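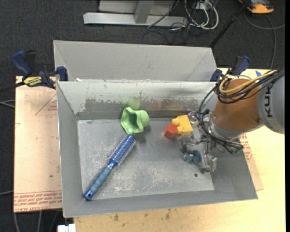
Bin Picking Cells > Setup and Care

Trudus Two-Bin Picking Cell

The Trudus is a tabletop cell for teams who want an arm to take mixed items out of one bin and put them in another, and who would like to spend their money on the arm. Everything around the arm is therefore plain. You get two gray metal bins, one behind the other, a wooden top to put them on, and a pair of clamps. Dellberg has been selling it in this form for long enough that we have stopped apologizing for the clamps.

Why clamps and not bolts? We did offer a bolted version. Customers drilled their tabletops, moved the bins two inches the following week, and drilled them again. A clamp at each upper corner of the front bin can be shifted in a minute by anyone with a hand. Use the ones with a soft jaw pad and put the pad against the bin. Tighten until the bin stops answering when you push it, then quit. The wall is sheet metal and will bend politely to suit you.

Setting up

Start with the top. It needs to be level front to back, more so than side to side, or round objects will all spend their lives against one wall and your picking results will be a study of that wall. Set the front bin first, clamp it, then bring the rear bin up until the rims meet. Check the seam between them for scraps of paper, tape, packing and anything else that has fallen in. A scrap under a rim is enough to tilt it.

The arm goes at the right-hand side. Mount it so the gripper can reach the far left corner of the front bin with the wrist still pointing down and a little travel to spare. If the last joint is close to its limit in that corner, move the base. Do it now, while you're still in a good mood. We run KUKA arms on our own cells, and the bins don't much care what you use as long as it reaches.

Cables

Most of our service calls are about cables. The customer usually opens with the software.

Cables to the gripper run over the outside of the arm, so they need a loop at each joint that moves. Too short and the wrist pulls on the connectors. Too long and the loop hangs into the bin, where it drags across the parts and gets between the camera and whatever you were hoping to see. Jog the wrist slowly through its full turn, both ways, before you run anything at speed. Watch the loop, not the screen. Then look at the connectors under the flange and make sure each one is seated. Repeat after every gripper change, including the quick one you did just before lunch.

Loose cable on the floor should be gathered behind the table. We know what your floor looks like. Ours has carpet, which hides small screws very well.

Bin wear

The floor of the front bin will scratch. Fingertips touch down on it all day, and pale worn patches show up where the gripper works most. This does no harm to the bin. It can upset a vision system that was taught on clean gray metal, so take a fresh background picture when the marks start to spread. Ildikó Hegyi in our service shop keeps a bin that has done 1,243 hours and refuses to part with it, on the grounds that anything that picks well in there will pick anywhere.

The finish on the inside walls chips too. Touch it up if you like. Use matte paint, and skip the glossy can at the back of the cupboard: shiny walls throw back the color of whatever is leaning on them, and the camera may try to pick the reflection.

What to put in it

Household objects and toys make good test loads. A round hairbrush is a fine thing to own, being long, bristly at one end and smooth at the other. Add a toy block with studs and a small translucent ball, then something hollow that can end up on its side. Leave some objects against the walls. A heap in the middle flatters everyone.

Regular care

Every 50 hours: wipe the fingertips and check the clamps.
Every 3 months: vacuum the bins, look over the cable jackets where they bend, and check the flange screws against the arm maker's figures.
After any collision: stop, check the fingers for straightness, and teach the bin corners again. Allow 45 minutes. Gyula Bárány, who wrote the corner routine, does it faster and would like you to know that.

Spares

Bins, clamps and tops are sold singly. The Katona bin set fits the same top with no changes. The older Vivside bins are a little taller, so raise your approach height before the first move and save yourself a call to Ildikó. Fingers are not stocked here and should come from whoever made your gripper.

Page last revised 10 January 2025. Please quote the serial number on the underside of the top when ordering. Remove the bins before you turn it over to look.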